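Settling Time

The job sheet for Station 4 had one line on it: bag transfer, right side of table to left side, 200 accepted episodes. Genalyn Soriano initialed it, hung her coat on the hook behind the rack, and homed the arm.

Homing took a little under a minute. The arm went through its joint limits in order, base first, and finished with the gripper open over the table. She checked the wrist camera, wiped the lens once with a dry cloth, and checked it again. The fingers were the black ones. The coating had gone dull with use and the top edges of the jaw plates had started to fray, and there was a replacement pair in the drawer, but the Damholm people had asked for no hardware changes in the middle of a set. A policy trained on old fingers would be tested on old fingers.

She laid out the table from the scene card. The card specified which objects and which half of the table, and left the angles to the operator. The angles were supposed to vary. Operators tended to square things up without meaning to, so Genalyn had a rule of setting each object down with her eyes on the wall.

The first 50 episodes went through before lunch. Approach, descend, close on the bag, lift, traverse, lower, release, retract. She drove with the right hand and kept the left on the pedal box for start, stop and discard. After each one the software asked for a label, success or failure, and a free text note that almost everyone left blank.

The trouble with a bag is that it has no fixed shape. A brick has a pose: three numbers for where it is and three for how it is turned. A bag has a pose at the instant it is measured and a different one when the air moves. The instructions from Damholm treated this as a matter of timing. Lift, then wait for settling, then traverse. They did not say how long settling was.

Genalyn waited until it looked right.
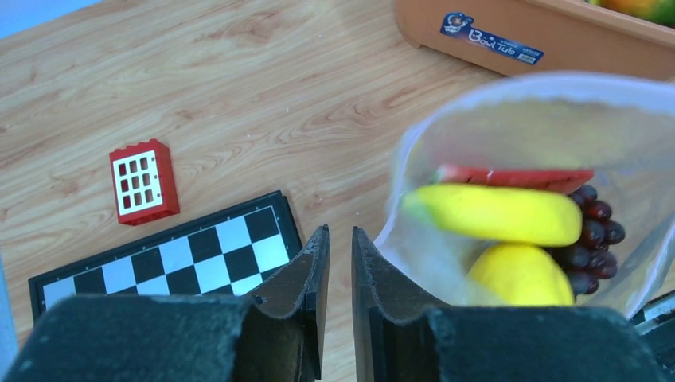
At episode 63 the review queue sent one back. The reviewer was at Skostby, in a time zone where it was already evening, and signed only with a station code. The comment read: "Pause of 2 s after lift. Idle time. Please trim or re-record."

She opened the episode and stepped through it. The lift was clean. After it the joint velocities dropped to nearly zero and stayed there. In the plot it did look like idle time. It looked like an operator reaching for a cup.

She wrote back: "Operator was waiting for load to settle. Pause is part of the task."

The reply took 15 minutes. "Settling is not visible in joint data. How does operator determine end of pause?"

She typed "by eye" and deleted it. She typed "experience" and deleted that as well. Then she left the reply box open, started episode 64, and tried to catch herself deciding.

It was harder than she expected. She lifted and held. The plastic moved, the fruit shifted inside it, and at some point her hand had already begun the traverse. She discarded the episode and ran it again. On the third try she noticed that she was watching the handles of her own attention, so to speak, and she discarded that one too, since the motion was terrible.

On the fourth she said it out loud, as she had been taught to do at Lumanlan when she was learning to drive the older arms. Lumanlan had made everyone talk. You sat in a row of eight and narrated, and by the end of a shift the room sounded like an auction. She had disliked it enough to leave in May of her second year.

"Lift," she said. "Swinging. Swinging less. The heavy one rolled. Rolling. It's leaning on the others now. Go."

She played it back. There was nothing in the joint data where she had said go. She switched to the wrist camera and went through it one image at a time, and there it was, or there something was. The outline of the bag was still moving when she started. What had stopped was the contents. She had been ignoring the plastic the entire time and waiting on the fruit.

She finished the reply. "End of pause is when the items inside stop moving relative to each other. The bag itself may still be swinging. See wrist view, not joints. I was not aware of this until you asked."

She looked at the last sentence for a while. It was not needed for the ticket. She sent it anyway.

Episodes 65 through 110 were slower. Knowing what she was doing had made her bad at it. She waited too long, then overcorrected and went too soon, and twice the load shifted during the traverse and she had to mark a failure. She kept the failures. The Brolton contract, which she had worked the year before, threw its failures out, and the arm it trained had never seen anything go wrong and behaved accordingly. Damholm kept them in a separate folder and paid the same rate for them.

Somewhere after 120 she stopped thinking about it and the timing came back. She could tell from the plots. The pauses were uneven again, short when the fruit landed well and long when it did not.

The answer from Skostby arrived as she was labeling episode 171.

"Accepted. Rejection of 63 withdrawn. We have searched the set for similar pauses and found them with every operator, different lengths. All had been flagged for automatic trimming. Trimming has been turned off."

Under that, after an empty line, there was one more.

"I tried it here with a bag of oranges. I also wait for the oranges."

Genalyn read it twice. The station code at the bottom was the same as before. She considered asking for a name and found that the ticket had been closed from the other end, which was normal, and that closed tickets did not take replies.

She ran the remaining episodes. After the last one she parked the arm, powered down the drives, and filled in the shift log: Station 4, 6 August 2025, bag transfer, quota met. The software asked for a free text note. She wrote "wait for the fruit," saved it, and went to get her coat.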